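Chapter 3
Cloth and Color in the Home

Before a fabric is cut, it has to be looked at in the room where it will be used. Orange is a good case. Beside a blue and cream wall it looks stronger than it does in the shop, and evening light changes it again.
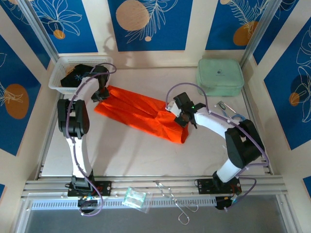
Why does a color seem to change from room to room? The light falling on it changes, and so do the colors next to it.

Keith Ackroyd tested this at Jemcombe with 17 dyed cottons — all bought in July — and found that the warm shades shifted most. We return to his results in Section 2.
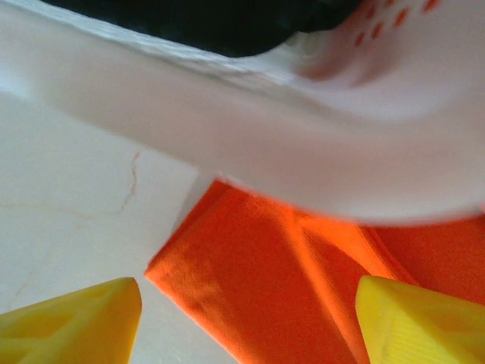
Figure 3.2 Pale white against orange, seen close up.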